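Home Explore Notifications Messages Profile

Since Monday I am cleaning the white stand from the shop, and I want to write down what I learned, for the next person who buys white plastic and believes it will stay white. It is a long thread, sorry.

The stand is for the scarves. It has a flat part at the bottom, a pole in the middle, and on the top you can hang what you want. I bought it second-hand for 33 pounds from Flirico, the shop which closed near the bus station. It was standing behind their window for years, I think.

From two metres it looked clean. From twenty centimetres it did not look clean at all. There was dust in every corner and a thin yellow film, I suppose from the kitchen next door to them.

First mistake, and it is mine. I took the rough side of the dish sponge. On shiny white plastic the rough side leaves small scratches, and then the dust sits in the scratches and comes back faster. I stopped after one corner, but this corner I will see for ever. I turned it towards the wall.

So, soft things only. I tried an old T-shirt, a yellow duster, kitchen paper and a black cloth I had in the drawer. The kitchen paper makes crumbs. The T-shirt is good but mine was too thick for the narrow places.

The black cloth was the best, and the reason is very simple. On a black cloth you see the white dust immediately, so you know when you must fold it to a fresh side. With a yellow duster I was only moving the same dust from left to right and feeling busy.

What I mixed: 800 ml of warm water and 4 drops of washing-up liquid. More drops are not better. On Monday I put a long squeeze in it and after that I was wiping away soap the whole evening.

Please do not put the cloth in the water and then straight on the stand. Wring it until nothing falls from it. Water runs down inside the neck and you will not get it out again without turning everything upside down, and then it comes out on your sock.

Now the thread. I mean the screw thread, not my posts. All the white parts are easy except the neck, because between the ridges the dust becomes something like felt.
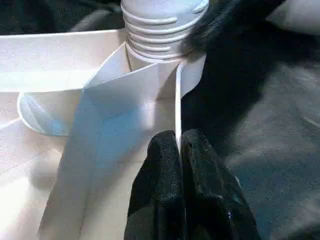 A cotton bud is too fat for the grooves. A wooden toothpick is the right size, but it must be wrapped in one layer of the cloth, and you turn the piece slowly and keep the toothpick still. I learned it when I did the opposite and the toothpick broke.

Start with the groove at the bottom and go up. If you start at the top, the dirt falls in the grooves you will do later, which is fine, but it falls also in the grooves you believe you have finished, if you are like me and go up and down without a system.

Old toothbrush: yes, but a soft one, and only for the first round when everything is dry. With soap it sprays. My glasses can confirm.

Then there are the thin edges below the neck. I call them fins, I do not know the real word. They look very strong and I don't trust them. I never lift the piece by a fin now. I have broken one on a different thing, a lamp foot, and glue on white plastic always becomes brown after one summer.

If somebody knows the correct English word for such a thin wall which holds up another wall, please tell me. In my language we say "rib" but in the Rampersad catalogue they write "web", and now I am confused which one I should use in a message to a supplier.

Someone asked me about bleach. I did not use bleach. My neighbour did it with a garden chair and the chair became yellow in another way and felt like chalk. Maybe it was too strong, maybe it was the sun, but I don't want to make the experiment on my own stand.

Someone else asked about Udix spray. I had the bottle at home, so I tried it on the underside where no customer looks. It smells nice and it takes away fingerprints. For the yellow film it did nothing for me. Water and patience did more.

Baking soda as a paste is good for one stubborn place, with the finger and very softly. Leave it some minutes and wipe it away twice. I repeat, twice. In the folds of the plastic it dries to a white line, and on a white thing you find the line only when a navy scarf is touching it.

The big flat parts are the nice part of the work. I fold the cloth so it is longer than it is wide and put it over the front edge, so half is on the top and half hangs down, and then I pull it along. In one go you have the top, the edge and a bit of the underside.

At the foot of the pole you need a different movement. There the surface meets the pole and a flat cloth jumps over the corner. I press one end of the cloth in the corner, hold it there, and use the other end around the front lip.

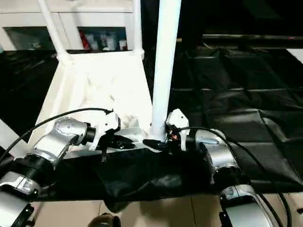 The black cloth at the front edge of the stand.

It takes longer than you think, the foot of the pole. I would say it is half of all the work. Everything that falls from the scarves ends there – fluff, threads, one time a price tag.

Drying: with a second cloth and not in the air. Our water has a lot of lime and it leaves round marks. I don't put it on the radiator also, because I am afraid that the thread changes its shape and then nothing fits.

Before you screw the neck in again, turn it first backwards until you feel a small click, and only then forwards. My father showed me this with jam jars and it works with every plastic thread I met. If it feels heavy after half a turn, take it out and start again. Force will only make a new thread where no thread should be.

I measured it for the table plan as well. The stand needs 46 cm in width if the scarves hang freely. At the Trutotow market in May the tables are narrow, so probably only one stand will fit and the hats must go in the basket.

The card reader has its own place on the left and I am not moving it again. Last time it was behind the hats and the people were holding their card in the air and looking for me.

For the black cloth: wash it alone. Not with the towels. A black cloth collects every white hair from a towel and gives it back to the stand next time. No softener too, it makes stripes.

Next is the second stand, which is grey, and I think grey is a much wiser colour. If you have a trick for the narrow place between the fins, write it under here please. I have still the toothpicks.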